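3.2 Table surfaces and the length of shared meals

The second part of our study concerns the tables themselves. In the earlier literature on workplace lunches, the table is usually treated as a fixed background, and only its number of seats is reported. We think this is not sufficient. In our interviews the employees spoke very often about the shape of the table, about its color, and about how easily it can be wiped after the previous group has left.

We worked in four canteens, which we call Jillora, Bonorier, Rugemalira and Corton. These are not the real names of the sites. At Jillora and Corton the tables are round, and at the other two they are long and rectangular. In total 126 employees kept a lunch diary from November until the end of the winter period. The last diary was collected on Tue 9 February. Each participant wrote down the time of sitting, the time of leaving, the persons at the same table, and a short remark on the condition of the surface.

Before the main analysis we removed the entries in which the participant had eaten alone at the desk. We also removed the entries without a time of leaving. After this step 1000 entries remained, and all results in this section are based on them.

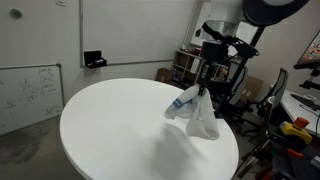 Figure 2. Round table with a white top; a white cloth with blue stripes is held above it.

The remarks on cleanliness were coded by two persons independently. A remark such as "sticky" or "crumbs again" was coded as negative, and a remark such as "fine" was coded as neutral. Positive remarks were rare -- most people do not write about a clean table. When the two coders did not agree, the entry was discussed with Kagiso Mokoena, who had carried out the interviews and knew the local expressions. In 110 entries the discussion led to a change of the code.

Participants at the round tables stayed longer than the participants at the rectangular ones, also when the size of the group was the same. The difference became smaller when the remark on the surface was negative. One employee at Corton explained that she did not like to put her arms on a table which was not wiped, and so she finished her coffee standing. At Rugemalira, where the tables are dark, negative remarks were less frequent. We cannot say from our data if the tables there were cleaner or if the crumbs were only more difficult to see.

It should be noted that the canteens differ in other ways too. Bonorier has a second room with armchairs, and many groups moved there after eating. Their diaries give the time of leaving the table, but the conversation may have continued in the other room. For this reason we report the results with and without this site. The direction of the difference remains the same in both cases, although without Bonorier the rectangular tables are represented by one canteen only.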